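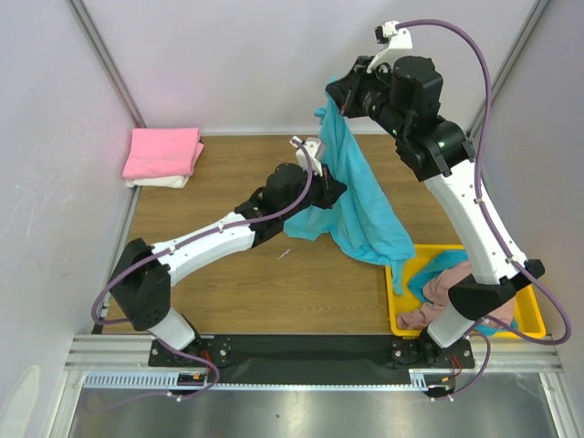

A turquoise cloth, held up between two arms over the table.

Laundry business in Vindon is looking for a new owner

Our member Felista Temba has decided to sell her laundry and ironing shop on Thaler Street, and she asked us to put the news in this issue before she gives it to a broker. The shop is open and working every day, so the buyer can start with customers from the first morning. Most of the income is from walk-in customers, and the rest is from two small hotels which send their sheets and towels every Thursday.

The price is $80,000 and it includes the washers, the dryers, the ironing tables, the counter and the customer list. The delivery van is not included, but Felista is ready to talk about it separately. The lease has a good monthly rent and the landlord already agreed in writing to pass it to a new tenant. The space is 119 square meters, with a back door for loading and a small office upstairs. 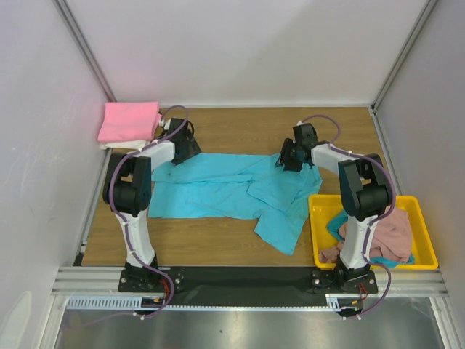 Felista will stay for the first month to teach the new owner, and this is included in the price. She will show how the accounts are kept, which supplier is best for soap and hangers, and how she sets the prices for each kind of piece. A light blue garment lying crumpled on a table, for instance, goes on her list as a single item with ironing, and she charges it differently from clothes which come by the bag. She says the ironing brings better money than the washing – many buyers don't expect this.

Serious buyers can see the books for the last 2 years after signing a short privacy paper. Please don't ask the staff in the shop, they were told only last week and they would like to work in peace. To arrange a visit, write to Ohemaa Eshun at the Cusov office. Visits are possible in the evening, after the shop is closed.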